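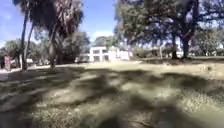 *Photo: Tetsuya Tanabe, Grirkley Field Service*

# Grirkley Cavora – Autonomous Mower for Large Open Turf

**Service status:** Open field notice on units fitted with the Sikari front vision module, revision A. Read the next section before running the mower on any lawn with trees.

## Field notice: late obstacle stops in broken shade

In March a Cavora unit failed to stop for a rigid test post on a tree-shaded lawn. The post was struck at full mowing speed. The front bumper switch tripped on contact, the blades stopped, and the drive motors shut down. There was no injury. Damage was limited to the bumper skin and one mounting clip.

The fault was reproduced on the same site with a second unit. On open turf in even sun, both units detected the post on every pass. On turf with broken shade, detection was late on some passes and absent on others.

### Cause

The Sikari module sorts what it sees ahead of the mower into turf, not turf, and unknown. Under large trees the ground is a patchwork of dark shade and bright dry grass, and the edges between the two look like the edges of objects. Early firmware stopped the mower for these edges, which produced a high number of nuisance stops. A filter was added to suppress them.

The filter works by ignoring any dark region that lies flat against the turf and does not change shape as the mower approaches. In practice it also removes narrow upright objects that stand inside a dark region, if the lower part of the object is close to the shade in brightness. The affected objects are:

- posts, stakes and young tree trunks
- hose reels and irrigation risers
- legs of benches and tables
- dark bags or clothing left on the grass

Blur makes the condition worse. The module lengthens its exposure when the scene has both deep shade and strong sun, and near turf smears at mowing speed. The nearest part of the view then carries little usable texture, and the last chance to catch a missed object is lost.

People standing or walking were detected on every pass in the repeat tests. A person sitting or lying in shade was not part of the original test plan and must be treated as undetected until the revision B module is fitted.

### Affected units

| Item | Affected | Not affected |
|---|---|---|
| Vision module | Sikari revision A | Sikari revision B |
| Module firmware | All versions before 12 | 12 and later, on revision B only |
| Bumper | – | All types |
| Blade brake | – | All types |

The module revision is printed on the label inside the front hatch. It can also be read from the control panel under Service > Modules > Front.

Loading firmware 12 onto a revision A module does not clear the notice. The update installs without an error, and the panel will show the new version number. The exposure hardware is unchanged and the fault remains. Two customers have reported their units as corrected on the basis of the version number alone.

### Required action

1. Set **Shade Mode** to Off. The setting is On from the factory.
2. Set **Speed Limit** to Low in every zone that contains a tree or borders one.
3. Mark tree trunks, posts and fixed furniture as keep-out areas on the site map. Include the full reach of any exposed roots.
4. Walk the lawn before each run and remove loose objects.
5. Keep people and animals off the lawn while the blades are engaged.
6. Order the revision B module through your dealer. The module and the labor to fit it are free of charge.

With Shade Mode off, the mower will stop often under trees. Each stop has to be cleared at the panel. Do not tape over, shade or reposition the camera window to reduce the stops. Sites that cannot accept the stops should remove the shaded zones from the schedule and cut them by hand until the new module is in place.

### Retest results

The revision B module was tested by Tetsuya Tanabe on mixed turf with oak and palm shade. The test post was approached 100 times in full sun and 100 times in broken shade. Light came from the front, the rear and both sides.

| Condition | Passes | Stopped before contact |
|---|---|---|
| Full sun | 100 | 100 |
| Broken shade | 100 | 100 |

Revision B uses a shorter fixed exposure and a second imaging path for the dark parts of the view. The flat-shade filter has been removed. Nuisance stops are higher than on revision A with Shade Mode on, and much lower than on revision A with Shade Mode off.

The retest used dry turf only. Wet grass in low sun is still being tested, and the Low speed limit stays in force for that condition on all units.

## Description

The Cavora is a battery-powered mower for campus lawns, parks, sports margins and estate grounds. It follows a stored site map and cuts in parallel lanes. It is intended for open turf with fixed edges such as paths, curbs and building lines.

The chassis carries four cutting discs on a floating deck. Drive is to the rear wheels. The front casters lock straight in transport mode.

Obstacle handling has three layers, and the notice above concerns the first only:

- **Sikari vision module.** Slows or stops the mower before contact.
- **Bumper switch.** Cuts drive and blade power on contact. Wired directly to the safety relay, with no software in the path.
- **Lift and tilt sensor.** Cuts blade power if any wheel leaves the ground or the chassis passes its tilt limit.

The bumper is a last resort. It limits the force of a contact and does not prevent one. A unit with a failed or disconnected bumper switch must not be run, whatever the state of the vision module.

## Site suitability

Lanes that run from sun into shade and back are the hardest case for the camera. Where the map allows a choice, set the lane direction so that the mower makes fewer crossings. Long shadows early and late in the day reach far beyond the canopy, and a zone that is clear at noon may be fully patterned by 4 p.m. Schedule such zones for midday.

Palm trunks and other thin trunks should be mapped one by one. Do not draw a single keep-out area around a group and leave the outer trunks on its border – the map edge has a tolerance, and an outer trunk can fall outside it.

Fallen fronds are a separate problem. They lie flat, match dry grass in color, and will jam a disc. Clear them by hand. Neither module revision detects them reliably.

## Fault codes related to this notice

| Code | Meaning | Action |
|---|---|---|
| V-Edge | Stop for unclassified edge | Inspect the ground ahead, clear at panel |
| V-Range | Exposure outside working range | Wait for the light to change, or move to another zone |
| V-Blind | Camera window dirty or covered | Clean with a damp cloth, no solvent |
| B-Hit | Bumper contact | Inspect bumper and object, report to dealer |

Any B-Hit on a unit under this notice must be reported, including contacts with no visible damage. Export the run log before switching the unit off. The log buffer is held in working memory and is lost at power-down.

## Parts and service

Revision B modules ship from the Sugiyama parts depot in order of request. Public sites are served first. Have the serial number and the module label text ready when ordering.

Fitting is a dealer job. The camera has to be aligned to the chassis with the Grirkley target board, and the unit will not leave transport mode until the alignment record has been stored. Return the old module in the same carton. Revision A modules are not to be kept as spares.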